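Veneo puts out a plain-language code for hand-held grippers

August – Hi, I'm Gladys Shirima, and I look after good practice at Veneo. Our new code for people who collect grasping data with hand-held grippers is out now, and it's free! Somkiat Wannasri and I read through over 1,000 session notes to write it, then trialled it at Hosholm with 44 operators (thanks, all of you, for the very blunt feedback).

It covers pad checks, pinch points, rest breaks and how to label what goes in the tray.

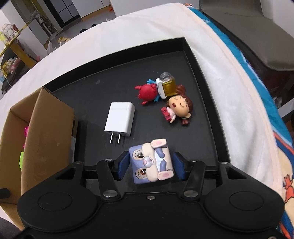

Small items get their own chapter, and it's my favourite. We ask for a good mix of shapes and colours, and for every item to be logged before the first grasp. A rabbit-like figurine lying on its side between the pads goes in the log as "on its side", and the charger gets a line too, prongs and all. Comments are open until the end of the month, so please send yours in!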